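Bottle sorting, part four: getting the simulator to behave

6 June 2022

The arm at Zundonness has been out of action since the shoulder joint went back for repair, so I have been doing all of the bottle work in simulation on my own desktop at home. I meant to write this up sooner.

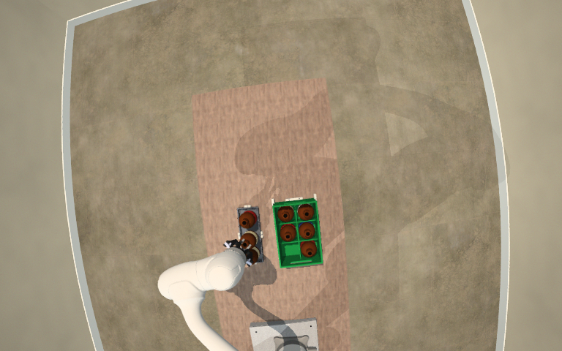

I rebuilt the bench in the simulator from measurements I had taken in the workshop. The job is the same as before: move bottles between a crate with six compartments and a narrow tray beside it. The crate is the awkward one. Its dividers leave very little room for the fingers, and if the arm comes down slightly off centre it catches a wall and shoves the whole crate sideways. In the simulator that costs me nothing. On the real bench it cost me two bottles and an evening with a mop.

Most of the past month went on friction. With the default values the bottles slid out of the fingers as soon as the arm sped up. I turned the friction up and then they would not let go, and hung there at an angle after the gripper had opened. The cure was to make the physics time step smaller and put the friction back to something sensible. It runs slower now but I believe what it tells me.

The second problem was the neck. I had been gripping by the neck, as I would by hand, and the bottle swung each time the arm stopped. Gripping lower down is steadier, but then the fingers have to fit beside the next bottle along. I changed the order so the arm always works from one end, and that cleared up most of the collisions.

I left it running overnight last week for 2,000 moves. It failed on 30 of them, nearly all at the corner compartments, where the wrist has to turn furthest. I have an idea about approaching those from the other side, but it means redoing the path planning — and I have already redone that 3 times.

Someone at the Bovley meet-up asked why I bother with shadows and a textured floor when the physics doesn't need them. It is for the camera side of things. I want the bottle finder to cope with bad light, and the light at Zundonness is very bad, particularly under the mezzanine.

The joint should be back in July. Before then I need to print new fingertips, slightly narrower than the old ones, and sort out the mounting plate, which has never sat flat. If anyone has a spare set of M6 countersunk bolts, long ones, leave a comment.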